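January, 7:12 a.m. Bench 2, countertop finish trials, continued from the last notebook (the one with the coffee ring on every page, which I maintain is data).

Where things stand: Wenbridge wants a sealer for marble that survives vinegar, lemon, red wine and tenants. They have asked for it to be food-safe, invisible, cheap and permanent. I wrote back that we could probably do two of those and they replied with a thumbs up, so I don't know which two.

Pulled the Miettinen samples out of the soak at 7. Twelve tiles, all the same quarry lot, honed to the same grit by the same machine, and they came out looking like twelve tiles from different continents. Tile 4 has a ring. Tile 9 has a ring inside a ring. Tile 11 is perfect, so I assume I forgot to put anything on it. Checked the sheet. I forgot to put anything on it.

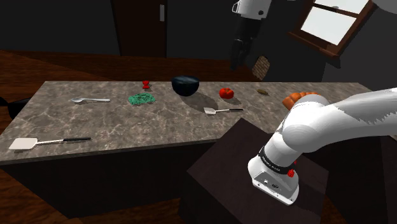 *Render: kitchen set.*

Etching and staining are still being logged in the same column. Please stop doing this. A stain is something that got into the stone and might come back out with a poultice and patience. An etch is where the acid ate the surface, and no poultice on earth is going to put the calcite back. If you can feel it with a fingernail or it only shows when you tilt the tile under the lamp, write ETCH. If it's purple, write STAIN. If it's both, write both and have a cookie.

Vinegar results, uncoated control: visible dulling at 2 minutes, which surprised me, then more dulling at 7, which did not. With two coats of the Zandel penetrating sealer: visible dulling at 2 minutes. I'm not saying the Zandel does nothing. Water beads on it beautifully, and oil sits there like it's waiting for a bus. But a penetrating sealer lives in the pores, and the acid is perfectly happy to work on the surface where the sealer isn't. We knew this going in. Wenbridge did not, and somebody will have to tell them in a tone of voice I don't have.

The film coating is the other road. It stops the acid cold, and it makes the marble look like a photo of marble under a sheet of plastic wrap. Also scratched on the first pass with the green pad. And on the second pass with the other, supposedly gentler pad. I have started a list of things that scratch it and may have to start a second page.

Poultice notes, for whoever inherits this: baking soda and water to the thickness of peanut butter, the cheap kind. Spread it past the edge of the stain. Plastic over the top, tape down the sides, poke a few holes, walk away for a full day. I lifted the corner early to see how it was going. It was going fine until I lifted the corner.
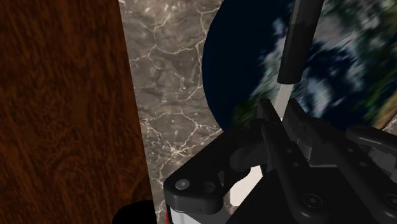

Coffee came out of tile 3 almost completely on the second round. Turmeric did not come out of tile 6, or out of my cuff, or out of the good bowl. I'd call turmeric a design feature at this point and charge extra.

Budget: spent $138 on tiles and tape so far, all on the Elcombe account. The accounting code they gave us is for "landscaping." I have asked twice. Until I hear otherwise, we are landscaping.

Next:

- Redo tile 11, this time with sealer on it
- Third coat of Zandel on tiles 1 and 2, full cure before anything touches them
- Try the film coating in matte and find out if it looks like matte plastic wrap
- Rehone tile 9 by hand and see if an ordinary person could fix an etch at home without swearing
- New labels. Masking tape came off in the soak and I spent half the morning matching tiles to numbers by their veins

4:40 p.m. Rehoned tile 9. The rings are gone. There was swearing. Left it on the drying rack next to 10, do not stack anything on it.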